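How does a robot learn to fold a cloth?

When you were small, somebody showed you how to tie your shoes. Maybe they showed you many times. A robot that learns also needs to be shown, and it needs to be shown much more often than you.

In the Filska project, people do this work with a tool called a hand-held gripper. It is like a robot's hand, but without the robot. A person holds it, and its two fingers open and close. On the tool there is a small camera. When the person picks something up, the camera records how the fingers move and what is in front of them.

One recording is called an example. For one job, the Filska team wants 300 examples. In June they had 183, so there was still a lot of work to do!

The examples must not be all the same. If the cloth always lies in the same place, the robot learns only this place. So people move the cloth a little to the left or to the right. They change the colour of the cloth also. Sometimes they use two grippers, one for each hand, as you use two hands for folding.

Some of the squares on the grippers have a black and white pattern. The computer can find such a pattern easily, and this helps it to know where the gripper is. 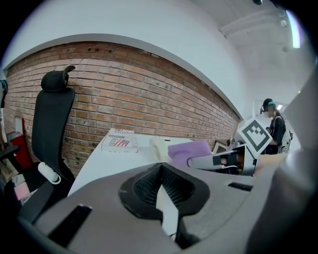 Noreen Niazi says that the mistakes are interesting too. When she drops the cloth and picks it up again, she keeps the recording – a robot will also drop things, and it should know what to do next.

After the recording, a computer looks at all the examples and searches for what is similar in them. Then the robot may try by itself, slowly at first.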